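Section 7. Clearing the counter around the toaster

Flodatby suggests a clear counter at all times. We doubt any household manages that, so these steps assume the usual clutter.

1. Leave the toaster against the back wall, under the hanging basket. Most guides tell you to put it away in a cupboard. Ours never stayed there past May.

2. Pick up loose plugs, adapters and cables first. 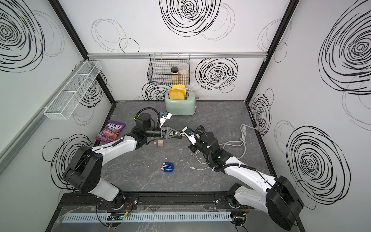

3. Coil each cable and tie it. The Sketulik clips sold for this job are fine, but a rubber band does the same work for less.

CAUTION: Do not push a cable behind the toaster to hide it. Unplug the toaster before you move anything near the slots.

4. Gather candy bags and small packets. Close opened ones with a clip. Ineke De Haan, who tested this section, wanted a labeled bin for them - we have yet to see a labeled bin survive 2 weeks.

5. Put jars in the wire basket on the rail, lids on tight.
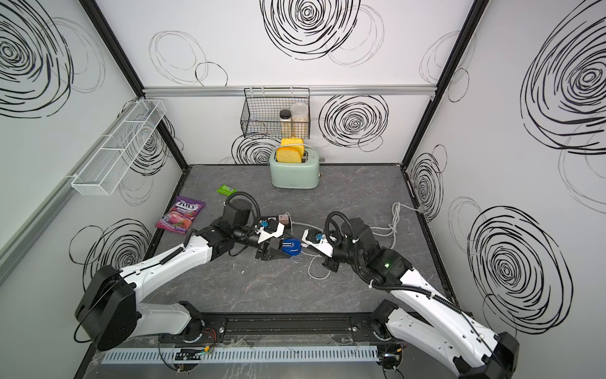
Fig. 7. Two jars in the rail basket, toaster below.

NOTE: The Elora rail leaflet promises that the basket "holds everything." Treat that with suspicion. If it sags or tilts, take a jar out.

6. Use a side basket for light things only, and check it before you buy another one.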